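Do Better Stitches Mean Better Scars? A Look at the Claims Made in Scar Care Leaflets

Student project report, Health and Society module
Submitted in January

1. Why we picked this topic

Our group started with a leaflet. It came from the pharmacy in Plillberg, it was for a silicone gel called Nevora, and it said that "the scar you get is the scar you choose." Two of us have scars we did not choose, so we wanted to know what that sentence was resting on.

The plan was to collect as many leaflets and product pages as we could, write down every claim they made about healing, and sort the claims by what kind of support was offered. We also gave a short survey to people who had had stitches at some point. We did not test any products, and nothing in this report should be read as medical advice.

2. Background

A cut that goes through the full depth of the skin heals by filling the gap with new tissue, mostly collagen. The new collagen is laid down in a different pattern from the old, and that is why a scar looks and feels different. Closing the edges with stitches makes the gap smaller. Redness in the first weeks is a normal part of healing, although it can also be a sign of infection, and several of the leaflets we read never mention the second possibility. 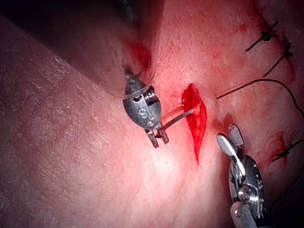

Figure 1. A curved suture needle passing through the edge of a small skin incision.

How a scar turns out depends on where it is, how much the skin pulls there, the person's age, family history, smoking, and whether the wound got infected. Most of that list is settled before anyone opens a tube of gel. We found it odd how rarely this came up in the material we collected. The Nevora leaflet gives it one line, in the smallest type on the page.

3. What we collected

We ended up with 70 separate claims. Many were the same claim in different words, and we argued for a long time over whether "softens" and "relaxes" should count twice. In the end we kept them apart, which probably makes the total look more impressive than it is.

Each claim went into one of 4 groups: a study was named and we could find it; a study was hinted at ("clinically shown") but not named; a customer was quoted; or nothing was offered at all. Only 8 claims landed in the first group. The "clinically shown" group was the one that bothered us most. Shown by whom, and compared with what? A scar that is left alone usually fades over a year anyway. If you rub something on it every night for that year, you will see a change, and you will give the credit to whatever you rubbed on.

The Narnness range of oils was the worst for this. Its before and after photos have different lighting, and in one pair the arm is bent in the first photo and straight in the second. We wrote to the company to ask how the photos were taken and had no reply by the time we finished.

Rätsep, which sells plain paper tape, made the fewest claims and the most modest ones.
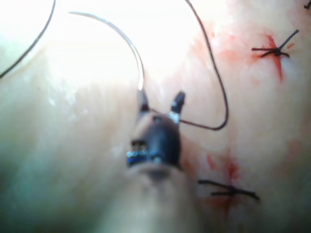

We should be fair here and say that modest claims are not the same as true ones. A company can write carefully because its lawyers are careful. Still, the tape leaflet was the only one that told the reader to ask a doctor before starting, and the only one that said some people will see no difference.

4. The survey

We had 176 replies, mostly from students and their families. That is a decent number for a school project and a poor one for proving anything. People who dislike their scars are more likely to fill in a form about scars, and we asked them to remember things from years ago.

With those limits in mind, people who had used a product were a bit happier with their scar than people who had not. We do not think this shows the products work. Someone who spent money and months on a scar has a reason to feel it paid off. It is also possible that they had worse scars to begin with and saw more change. Our questions were not good enough to separate the two, and we would write them differently now. 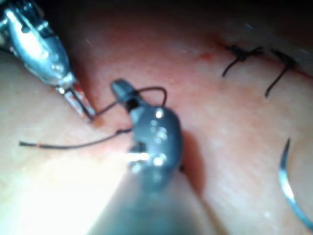 Figure 2. Instruments and suture thread at the tissue surface.

One question went badly wrong. We asked "Was your wound closed well?" and almost everyone said yes, including people who said further down that the wound had opened again. Patients cannot really judge this, and neither can we.

5. What we would say to the next group

Pick fewer products and read them more closely. Keep a copy of each web page on the day you read it, as one of ours changed its wording halfway through the project and we had to go by our notes. Ask a nurse to look over the survey before it goes out.

As for the sentence that started all this, we found no support for it anywhere, including in the leaflet it was printed on.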